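So, can a robot clear my kitchen table yet? I've been asking that ever since Mpho Sithole at Stallach sent me their July test notes, and wow, did I get sucked in! They run all the chores in simulation first (smart, given what plates cost).
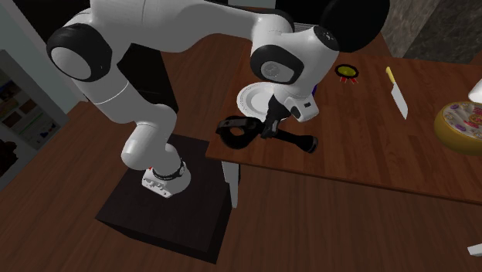

The simulated arm at the table, with a plate and a kitchen knife still to go.

Mpho says a full table takes it almost 22 minutes. My kids do it in two, with bribes. I'm keeping the kids for now, but ask me again next summer!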